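Skovitz Broadcast Evidence Recorder, Model 11
Manufacturer: Brakier
Category: Media law / Compliance recording

Overview

The Skovitz records the outgoing signal of a television or radio station and stores it in a form suited to libel and slander claims, retraction demands and regulator inquiries. It is installed in the station rack, downstream of the graphics inserter, so that captions and on-screen banners are kept exactly as aired. The legal department works from a browser and does not need access to the playout system.

Each program hour is written as a sealed segment. A hash is computed when the segment closes and is entered in a log that operators can read but not edit. Exports carry the hash, the channel name and the air time.
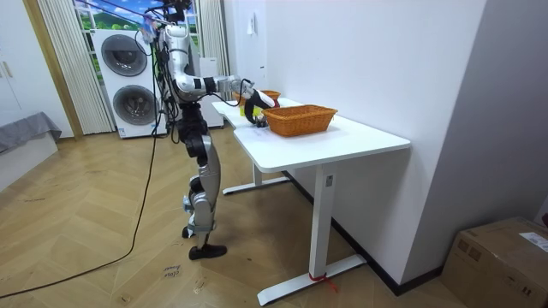
Legal hold

A hold can be placed by program, by air time or by a phrase in the transcript. Segments under hold are left out of the normal deletion cycle until the hold is released by two accounts with the Counsel role. A hold also covers the transcript, the caption file and any corrected version that aired later.

Holds can be nested. When one of them is released, segments shared with another matter stay locked.

Transcript search

Speech is transcribed on the unit. No audio leaves the building. Search results show the spoken line with the time code and the banner text on screen at that moment. Machine transcripts are meant for finding material and should be checked against the recording before they are quoted in a filing.

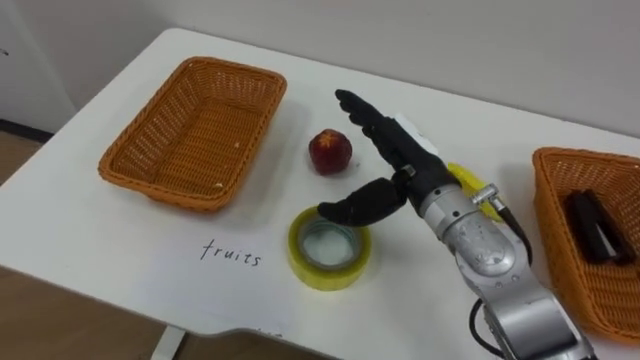
Export

Clips are exported with a cover sheet, a segment list and a blank custodian declaration. The declaration wording can be replaced with your own. Redacted copies are saved as new files, and the source segment is not changed.

Specifications

Inputs: 3 channels, SDI or IP
Retention at default quality: 73 days per channel, excluding holds
Pre-roll and post-roll on export: adjustable up to 29 seconds
User roles: Operator, Producer, Counsel, Auditor
Time source: external NTP, with internal clock as fallback
Power: dual supply, hot swap
Mounting: 2U rack, rails included

In the box

Recorder, rails, two power cords, printed setup guide, license card.

Compatibility notes

Units running Granström caption encoders need firmware from February or later for banner text to be indexed. The older Brollstead logger can be imported once, in read-only form. Imported recordings receive a hash on the date of import and are marked that way in every export.

Ordering

Sold through authorized dealers. Lead time is confirmed with the quote. The transcript license is tied to the unit serial number and moves with the unit if it is resold.

Page last revised Saturday, January 28, 2023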